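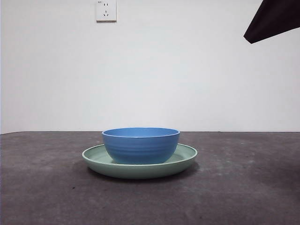

A blue bowl on a pale green plate.

How a Car Gets Its Gears

Have you ever sat in a car and heard the engine get louder and louder, then drop to a lower hum, even though the car kept speeding up? The sound changed because the car shifted gears. This page explains what gears are, why a car has them, and how they change.

What is a gear?

A gear is a wheel with teeth around its edge. The teeth of one gear fit into the gaps between the teeth of another. When the first gear turns, it pushes the second one around too.

If both gears are the same size, they turn at the same speed. If a small gear turns a big gear, the big gear turns more slowly, but it turns with more force. If a big gear turns a small gear, the small one spins faster, but with less force.

Engineers call this turning force torque. You use torque when you open a jar or pedal a bike up a hill.

Why does a car need them?

A gasoline engine only works well when it is spinning at certain speeds. If it spins too slowly, it shakes and stalls. If it spins too fast, parts can break. The wheels of a car have to do something different. They need to turn very slowly in a parking lot and very fast on a highway.

The gears sit between the engine and the wheels, inside a metal case called the transmission. They let the engine stay at a speed it likes while the wheels turn at the speed the driver wants.

When a car starts moving, it uses first gear. The engine turns many times for each turn of the wheels. This gives a lot of force, and a car needs a lot of force to get going. A small car might weigh 3,350 pounds with nobody in it. Try pushing a heavy shopping cart and you will notice the same thing: the hardest part is getting it to move.

Once the car is rolling, it needs less force and more speed, so it shifts to second gear, then third, and on up. In the highest gear, the engine can run at an easy pace while the car goes along quickly. This also saves fuel.

Manual and automatic

In a car with a manual transmission, the driver picks the gear. There is a lever called a shifter, usually between the front seats, and an extra pedal on the left called the clutch. Pressing the clutch pedal disconnects the engine from the transmission for a moment. The driver moves the shifter, then lets the pedal up again slowly. If the pedal comes up too fast, the car may jerk or the engine may stop.

In a car with an automatic transmission, the car picks the gear. Older automatics used oil pressure and springs to decide when to shift. Newer ones use a small computer. It checks how fast the car is going and how far down the driver is pressing the gas pedal. If the driver pushes hard, the computer waits longer before shifting up, so the car can speed up more quickly.

There are other kinds too. Some cars have a belt that runs between two pulleys, and the pulleys get wider or narrower as the car moves. These cars do not have steps between gears at all, so the sound of the engine is smoother.

What about electric cars?

Most electric cars have only one forward gear. An electric motor makes strong turning force as soon as it starts, and it can spin much faster than a gasoline engine without any harm. It does not need help from a whole set of gears. This is one reason electric cars feel so smooth when they pull away.

Going backward

An engine in a gasoline car always spins the same way. To make the car go backward, the transmission adds one more gear in between the others. When three gears are in a row, the last one turns the same way as the first. When there are only two, they turn in opposite directions. Adding or taking away one gear changes which way the wheels turn.

Reverse gear in a manual car is often cut with straight teeth, and the forward gears have slanted teeth. Straight teeth are noisier – that is the whining sound some cars make when they back up.

Try it yourself

If you have a bike with gears, ask an adult to hold it so the back wheel is off the ground. Put it in the lowest gear and turn the pedals once by hand. Watch how far the back wheel goes. Now change to the highest gear and do it again. Keep your fingers away from the chain.

Words to know

Clutch – the part that connects the engine to the transmission and disconnects it.
Shifter – the lever a driver uses to choose a gear.
Torque – turning force.
Transmission – the set of gears, and the case around them, between the engine and the wheels.

Written by Facundo Sosa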